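Unit 4 handout: Setting up a desk work surface
09/02/2026
By the course instructor, Office Skills and Workspace Basics, Comden Adult Learning

Read this before the practical. Bring a tape measure, a soft cloth and the mouse you use at home if you have one.

What this unit covers

Unit 3 dealt with chairs and screen height. This unit deals with the top of the desk: the surface itself, the pad, the mouse, and where the hand ends up when you work. Keyboards come up only where they affect the mouse. They get their own session in Unit 5.

The practical is held at the Brurkargate site. Rooms there have long tables without drawers, so you will not be able to practice the drawer section from the textbook. Read it anyway. It comes up in the written check.

1. The surface

A work surface should be matte. Gloss throws light back into your eyes and it also confuses some optical mice. If you have a glass or high-gloss desk at home, you will need a pad or a desk mat no matter what mouse you own.

Color matters less than finish. White tops show dust and coffee rings early, and you will clean them more often. Dark tops hide dirt and show scratches. Very dark tops next to a bright screen can be tiring for some people. Very bright white tops under a strong lamp can be tiring too. Move the lamp before you buy anything.

Look at the front edge. A square, hard edge presses into the forearm. A rounded edge is easier to live with. If your desk has a hard edge, pull the chair in and raise it a little so that the arm rests farther up the forearm and not on the wrist.

Cleaning: slightly damp cloth, then a dry one. Take everything off first. Wiping between objects leaves a line of grit exactly where your hand goes.

2. Measuring the reach

Sit the way you normally sit. Let both upper arms hang. Bend the elbows and put your hands flat on the desk. Without leaning, sweep each hand in an arc. The area inside the arc is your near zone. Anything you touch many times an hour belongs in it.

Now straighten the arm and sweep again. The band between the first arc and the second is the far zone. Phone, notebook, water and stapler go here. Past that is storage, and you should have to lean or stand to get to it.

The mouse goes in the near zone. Most people put it too far out to the side, and the usual cause is a full-size keyboard with a number block. If you rarely type numbers, try a shorter keyboard, or slide the whole keyboard to the left until the letter section is in front of you. (Left-handed students: the number block is on the other side from your mouse, so you may have no problem here at all.)

Write your two measurements on the sheet at the back. Measure from the front edge of the desk to the tips of your fingers, once for the near arc and once for the far arc.

3. The pad

A pad does three jobs. It gives the sensor an even surface to read, it sets the amount of drag, and it marks off a space that other things should stay out of. Students tend to forget the third. A pad with a cup on it has stopped being useful.

Cloth pads are soft, quiet and a bit slow. They pick up skin oil and need washing. Hard pads are fast, louder, and wipe clean. Neither is better for ordinary office work. If you do detailed drawing or photo editing, try both.

For size, think about how you move. If you steer from the wrist, a small pad is enough. If you steer from the elbow, you need more room, and a small pad will have you lifting the mouse and putting it back all day. Lifting is a common cause of sore forearms in people who cannot work out what is wrong.

The two pads in the course kit are from Kiss and Ernby. The Kiss pad is cloth and the Ernby pad is hard. Try both during the practical and note which one you lift from more often.

Wrist rests: optional. Use one to rest on between movements. Do not plant your wrist on it and steer with the fingers.

4. The mouse

Fit comes first. Lay your hand on the mouse and let it go slack. The palm should be supported and the fingers should reach the buttons without curling hard or stretching. If the fingertips hang over the front, the mouse is too short for you. If you have to creep your hand forward to click, it is too long.

Check pointer speed before blaming the mouse. A speed that is too low makes you travel too far. One that is too high makes you tense up to hit small targets. Change it by one step, work for a while, and change it again if you need to. Do not jump from one end of the slider to the other.

Corded mice need slack. A cord that catches on the back of the desk pulls on the hand with every movement. Cordless mice need a charging habit. Pick a fixed time of day for it.

Clean the feet and the sensor window when you clean the desk. Use a dry cotton swab. A hair across the window will make the pointer jump.

5. Placing the pad and the mouse

Start with the surface cleared. Put the keyboard back first, then the pad next to it, then the mouse on the pad. Do not bring back anything else until you have worked like this for fifteen minutes. You will find out quickly which things you miss.

Pad angle is a matter of comfort and of space. The forearm comes in toward the middle of the body when you sit close, so a pad squared up to the desk edge is often out of line with the arm. Turning it a little can give you more room along the direction you move.
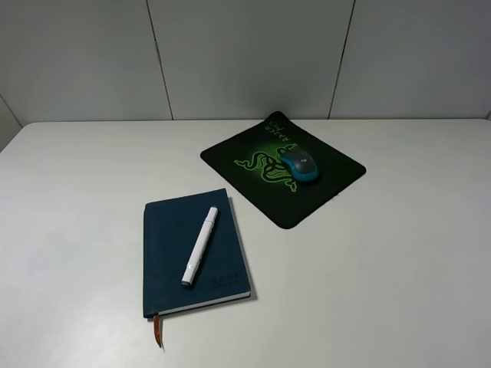

Angle is the setting students skip most often. They line the pad up with the desk because it looks tidy, and then they work at a slant across it. A pad can be turned a long way. The black Razer one on the white table is turned so far that one corner points to the wall and another to the front, and the mouse on it is aimed toward the back left. With a pad placed like that, check where your hand travels: draw the mouse toward you, push it away, then go side to side, and see whether you run out of pad in any direction. If you do, shift the pad before you shift your arm. Keep in mind that turning the pad makes no difference to how the pointer moves. The pointer follows the direction of the mouse itself. If the mouse sits twisted in your hand, a straight sideways push will send the pointer off at a slope, and you will correct for it all day without noticing.

So, two separate checks. First, is the pad under the area where the hand moves? Second, does the pointer go level when you push the mouse to the side? Fix the first by moving the pad and the second by moving your grip or your chair.

Printed pads are fine for most modern mice. Older optical mice sometimes stutter where a strong color change runs across the pad. Test by moving slowly over the edge of the design. If the pointer hesitates there, use a plain pad or the back of a plain notebook until you can get one.

6. The practical

You will work in pairs. One person sits, the other watches and takes notes. Then trade.

- Clear and wipe the surface.
- Measure near and far zones. Record both.
- Place keyboard, pad and mouse.
- Copy the short text on sheet A, then do the clicking task on sheet B.
- Turn the pad and repeat sheet B.
- Change to the other pad and repeat sheet B.
- The observer marks each time the mouse is lifted or the wrist bends outward.

Sheet B has 135 targets and takes most people nearly 16 minutes the first time. Speed is not graded. Hand in both sheets with the observer's marks, even if the marks are messy.

If your hand or arm hurts at any point, stop and tell the instructor. You can finish the observer part and still get credit.

7. For the written check

Be able to explain the near zone and far zone in your own words. Know the difference between cloth and hard pads. Know what to check when the pointer jumps, and what to check when it drifts at a slope. The drawer section of the textbook, page 359, is included.

The make-up session for this unit is in April. Sign up at the Comden front desk. Places cannot be held by phone.

Comden Adult Learning, Brurkargate site | Contact the course office | Copyright 2026 | Back to top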